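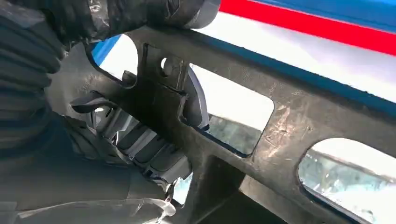
Equipment planning, handling cell: entry for July 27, 2025

Purpose of entry

This entry records the present condition of the handling work at Postville and sets out what should be requested in the next equipment order. It is intended for bench staff and for whoever prepares the August request. Prices are those on the written quotes in the purchasing folder and do not include freight.

Work at hand

The part in use is the dark gray molded frame with the large rounded cutouts. The grip under review takes the frame from above and below, with one finger over the long upper edge and the other underneath. The light gray ribbed clip sits close to the lower finger on that side. Any replacement finger that is thicker than the present one should be checked against the clip before it is ordered in quantity.

The face of the frame is scuffed, most plainly to the right of the central opening. The cause has not been established. The part has been through the bench many times under several finger coverings, and no record was kept of its surface when it arrived. It should not be used as evidence for or against any covering. A clean set of frames is requested below for that reason.

The black covering on the upper finger has creases and lighter scuffs. It remains in service. Coverings have until now been bought as needed out of the general supplies line, and the cost has never appeared in the cell budget. This should be corrected.

Quotes received

Grenero: replacement finger set, 402 dollars. Same mounting pattern as the present set. Drawing supplied. Finger thickness at the tip is not shown on the drawing and has been asked for.

Minami: finger set with molded covering, 735 dollars. The covering cannot be replaced separately, so a worn covering means a new set. The quote is complete and the terms are acceptable.

Tosura: coverings only, pack of 8, 100 dollars. Fits the present fingers according to the supplier. A sample was requested and has not come.

Discussion

The Minami set is the better made of the two on paper, and two colleagues prefer it. The objection is the running cost. Under the present rate of use we would expect to buy coverings more than once in a budget year, and with the Minami set each of those purchases would be a full set. The Grenero set with Tosura coverings comes to 502 dollars at the first order and 100 for each pack after that.

The wrist sleeve was raised as a possible fourth item. No quote was obtained. It is to be looked at during the next scheduled service and priced then if required.

Proposed request for August

1. One Grenero finger set, subject to the tip thickness being confirmed in writing.
2. One pack of Tosura coverings, subject to the sample fitting.
3. Unused frames of the current pattern, quantity to be settled with stores. Each is to be photographed on both faces on receipt, before any handling by the gripper.
4. A separate budget line for finger coverings.

Open points

Stores has not said whether the frames can be charged to the cell or must go through parts. The Minami quote lapses at the end of August and an extension should be asked for in case item 1 falls through. Lead time from Grenero is missing from the quote.

The present fingers stay on until the new set has been checked against the clip.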